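Reading time: 2 min

Last updated: December

The ferry to Vulomcombe leaves at 8 in the morning and Sigrún was on the wharf by half past six, because what if it left early? It had never left early. She had the tin under one arm and the good scarf on, and she was so happy she could have sung to the gulls.

"You'll freeze," said Nattawut Prasertsri, unlocking the kiosk.

"I'm Icelandic."

"You're from Geelong."

"My mum was Icelandic," said Sigrún Bach, "and I've got her recipe book!" She had, too - all 274 pages of it, in the tin, held shut with a hair tie. Her mother had been a Þórarinsdóttir and wrote the way that whole side of the family wrote, sideways up the margins once she ran out of page, with the butter amounts crossed out and made bigger.

He gave her a tea and wouldn't take the money. They leaned on the rail and watched the harbour go from black to pewter to a ridiculous, showy pink. Oh, she loved this hour! She loved the slap of the water and the smell of diesel and toast. She loved the Virell, fat old tub that she was, with her one new window and her horn like a cow in a tunnel.

"So who's over there?" he asked. "In Vulomcombe."

"Kolla."

"Your sister Kolla? The one you don't talk to?"

"The one I haven't talked to," said Sigrún. "Since the funeral. There was a thing about a cake." She started laughing and couldn't stop, and tea went down the good scarf. "Sixteen layers, Nat. Mum's vínarterta was meant to have seven and Kolla made sixteen, and I said something in front of the aunties. It was a magnificent cake, it was leaning like a drunk, and I said something!"

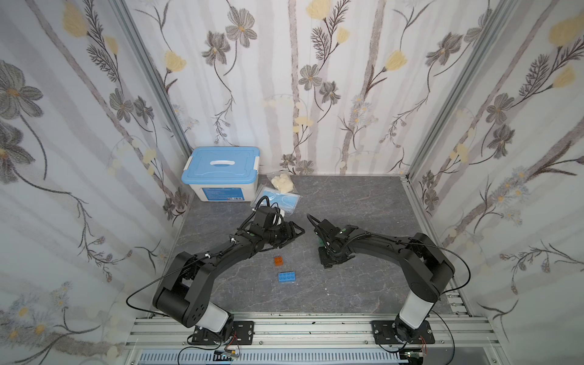
"Did she ever make it again?"

"Every December. She posts me one slice in a margarine tub and I eat it standing at the sink, every crumb."

Nattawut thought this was the best thing he had heard all year and told her so. Then the Virell let go with her horn, the gulls went up in one great shrieking sheet, and there were people running down the ramp with prams and eskies and a kid dragging a boogie board - in that wind! Sigrún hugged the tin and ran with them. Halfway up the gangplank she turned around.

"What if she's not home?"

"It's Monday," he yelled. "Where would she go?"

She found a spot on the top deck, right out in the weather, and took off the hair tie. Page 91, prunes. Up the margin, in blue biro and a hand that wasn't her mother's, it said: more layers, ask Sigga what she reckons.

We use cookies to improve your experience. By continuing to browse, you accept our use of cookies.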